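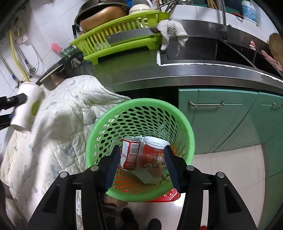 About Gomdale

Gomdale is a kitchen and housekeeping contractor. We cook, wash up and clear away for 40 small workplaces that have a real kitchen and no wish to run it. The company grew out of Ó Dálaigh, a family catering business, and many of the people who worked there are still on our payroll.

Where we stand on automation

You will have read that kitchens are about to run themselves. We have heard it too, mostly from people selling something. Our own program is called Ganano, and we would like to be plain about what it is. Members of our staff do ordinary kitchen chores with hand-held grippers, picking up cans, boxes and packages, so that a robot may one day learn to do the same. One day is the part we can't put a date on. 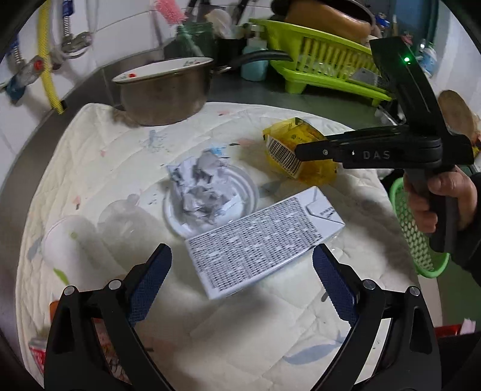 So far Ganano has recorded 619 chores and we kept 607 of them. We don't know yet if that is a lot. What we can report is what has changed for the people doing it. The work is slower than using your own hands, and it is hard on the wrists if you keep at it. We capped gripper shifts at two hours after the first August, and they are paid at the cook's rate, including for dishwashers. Six people signed up at the start. Two have since gone back to the stove full time – their choice, and their old hours were waiting.

Serpil Akgül runs the program and still cooks. "I've been told for years that a machine will take the boring part," she says. "Then the machine comes and I'm the one teaching it to pick up a box. Fine, but put it on my pay slip."

We did buy one piece of software that earns its keep. Menus plans the week's orders and prints the shopping list, and it took a dull evening job away from our site leads. It also ordered far too much parsley for a month, and a person still checks every list before it goes out.

What we promise staff

No one loses hours because of Ganano. Anyone can refuse a gripper shift without giving a reason. If a robot ever does join a crew, that crew will hear about it before our clients do, and will have a say in which jobs it gets.

Page last reviewed Apr 30, 2022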